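# Pattern matching at inside corners, large repeat: where do you put the kill point?

**plumbline_ed** 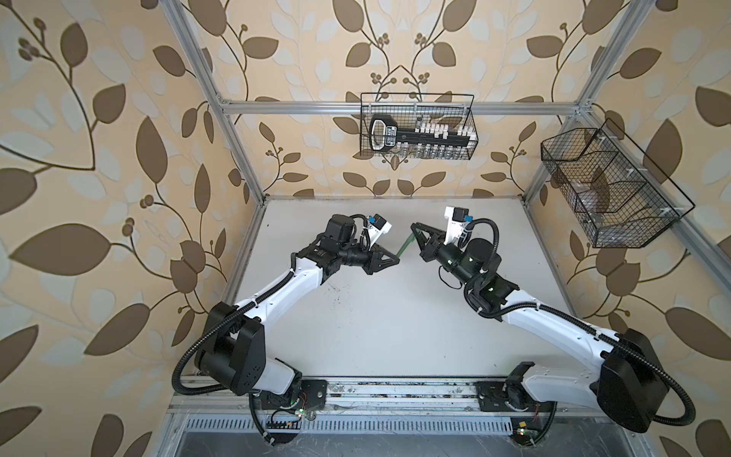
I'm papering a three-wall alcove in April and want to settle the layout before I cut anything. The paper is Gostholm, the non-woven line, 27 inch trimmed width, straight match, repeat of 25 1/4 inches. It's a big leaf with curving vines, much the same family as the brown leaves and berry clusters in the picture, and I want the back wall to do what that one does: vines mirrored, meeting in a point above the center. My sample doesn't mirror. The vines all lean the same way. So either I'm misreading the sample or a mirrored version is a separate product.

Back wall is 70 inches wide. Left return is 31, right return is 30 1/2. Left inside corner is out of plumb by 3/8 over the full height. Ceiling is level enough.

Questions:

- Center a strip or center a seam on the back wall?
- Is the symmetrical effect possible with a single roll pattern?
- Where would you hide the mismatch?

---

**seamroller**

Check the label for "reverse hang alternate strips." On a true mirrored design the printer has to give you an A and a B strip. Flipping a normal strip end for end rotates the pattern 180 degrees, it doesn't mirror it, and your leaves will hang upside down.

Center question: with 70 inches and 27 inch paper, a centered strip leaves 21 1/2 each side. A centered seam gives you two full strips and 8 inches each side. I'd take the centered strip. Three pieces, two seams, and no narrow pieces next to a bad corner.

---

**plumbline_ed**

Label says straight match, nothing about reversing. So no mirror.

Agree on the 21 1/2. It also leaves 5 1/2 for the returns out of each of those strips, less whatever I lose at the corner.

---

**dado_and_rail**

I disagree with the centered strip. If the motif isn't symmetrical about the middle of the strip, centering the strip centers nothing. Find the visual weight of the repeat first. On the Gostholm leaf I hung last year the biggest leaf sat well left of the strip center, and a customer would have seen that from the doorway. Shift the layout until the leaf is centered and let the side pieces come out unequal.

---

**seamroller**

Unequal by how much, though. Move it 6 inches and you have 15 1/2 on one side and 27 1/2 on the other, which is a full strip plus a half inch sliver. Now you have a fourth piece and a seam half an inch from the corner.

---

**dado_and_rail**

Then move it 5. 16 1/2 and 26 1/2, three pieces, sliver gone. The wrap on that side is a half inch, which you'd want anyway.

---

**seamroller**

Fine, 5 works on paper. I'd still want to know the corner is sound before landing an edge that close to it. He has told us one of them is 3/8 out.

---

**kw_interiors**

Standard corner procedure, for the record:

1. Measure from the last edge to the corner at top, middle and bottom. Take the largest.
2. Add 1/2 inch. Cut the strip to that width.
3. Hang it, wrap the excess, smooth it tight into the corner.
4. Drop a new plumb line on the return wall at the width of the offcut.
5. Hang the offcut to the plumb line, lapping the wrap. Double cut or leave the lap according to the paper.

The mismatch is a taper, zero at one end and 3/8 at the other. On stretched or oversized leaves you won't see 3/8. On a stripe you would.

Do not wrap the full 5 1/2 around. Non-woven holds its shape and it will not follow a corner that leans. You get a void behind it and later a crack along the fold.

---

**plumbline_ed**

Noted. Lap or double cut on non-woven?

---

**kw_interiors**

Double cut, new blade, with a strip of polyester backing under the cut so you don't score the board. If the board is scored the face paper can lift as the paste pulls.

---

**old_paste_bucket**

I lap it. 1/16, with the lap facing away from the door. A double cut in an inside corner opens up the first winter the heat runs. I've gone back to enough of them.

---

**kw_interiors**

A double cut opens when the wall wasn't sized or the paste was too thin. I don't get callbacks on corners. A lap in heavy non-woven shows as a ridge under side light, and an alcove gets side light all day.

---

**old_paste_bucket**

We will not agree on that one. Caulk the corner first either way, thin bead, tooled flat, let it cure overnight. Tint it to the background color if you can.

---

**trirnance_user_2**

Primer matters more than lap vs. cut. I use the Trirnance pigmented acrylic under anything with a pale ground. A cream background over patched drywall shows every patch if you go with clear. One coat, overnight.

On quantity, don't work from square feet. With a 25 1/4 repeat each drop gets cut to a multiple of the repeat. For a 96 inch wall you need 98 with trim, so four repeats, 101 inches a drop. A 33 foot roll is 396 inches, which gives you three drops and 93 inches of waste.

---

**plumbline_ed**

Wall is 96. Three drops on the back, and each return needs the offcut plus one more strip, so five drops total. Two rolls gives me six.

---

**trirnance_user_2**

Check the right side again if you take the shifted layout. With 26 1/2 on the back wall there's a half inch left over, all of it wrap, and no usable offcut. That return then needs two drops of its own, a 27 and a 3 1/2. The left side gets 10 1/2 of offcut and one drop. Six total, no spare.

---

**plumbline_ed**

Correct, I missed that. Three rolls then, same run number. Wirinstead Supply has run 421 in stock and one odd roll from 1,308. I'll ask them to hold three of the 421.

---

**seamroller**

Or hang the centered strip, use five drops and keep a spare.

---

**dado_and_rail**

Saving a roll is not a reason to hang a leaf off center.

---

**plumbline_ed**

I'll tape the sample up at both positions and look at it from the doorway. The Antoniuk smoothing brush versus a plastic smoother on this stuff, does it matter? The ink on the dark vines looks raised.

---

**old_paste_bucket**

Brush. Plastic will burnish raised ink, and it shows worst on the darkest color. Foam roller on the seams, light pressure, 20 minutes after hanging. Keep paste off the face.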